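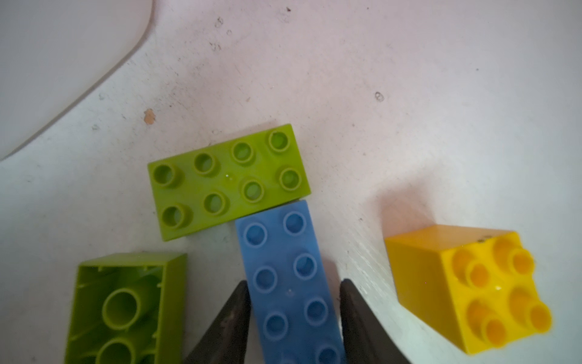
I've had the Killero two-finger gripper on my desk arm since June, and it has turned into the part of the setup I look forward to using. I bought it to replace the Himano jaws that came with the arm, which were fine for foam cubes and pretty miserable for anything with a hard edge. My standard test is toy bricks on a white plastic surface, because they're cheap and they punish sloppy alignment. Take a blue 2x4 with its end right up against a green one: you have to get a finger down each side of it, with only a narrow gap to spare, and keep clear of the neighbor. The Killero fingers taper as they go up toward the brick, so they fit into places where the old square jaws just plowed everything out of the way. I love this!

The numbers, for people who want them. I ran 200 picks with each gripper, same bricks, same arm, same script. Himano missed or dropped 51. Killero missed or dropped 24, and most of those were bricks lying upside down, where the thin walls don't give the fingers much to hold. A yellow 2x2 leaning at an angle is still a coin toss with either one.

The wrist camera is the Wattimena, sold separately. It's small, it stays put, and it keeps both fingertips in view the whole way down, so I can see right away if I'm coming in crooked. Colors come through well enough for simple sorting (lime green, light blue and yellow have never been mixed up on mine). Glare is the weak spot. Shiny studs throw little white highlights, and my brightness threshold kept grabbing those until I put a sheet of tracing paper over the lamp. Lighting matters more than the manual lets on.

Setup took me an evening. The mounting plate fit the first time, the cable is long enough to reach around the elbow joint - a rare treat - and the Zollbridge controller found the gripper without any fiddling. Grip force is set with a slider in the software, and the default is too strong for small parts. Start low.

Gripes: the matte finger covers pick up dust and are a pain to wipe down, the opening speed can't be changed separately from the closing speed, and spare fingers only come in pairs. The firmware updater also wants a restart after every single setting you touch.

I'd buy it again, camera included. Next I'm trying the soft fingertips on the upside-down bricks, and I'll add the results to this review.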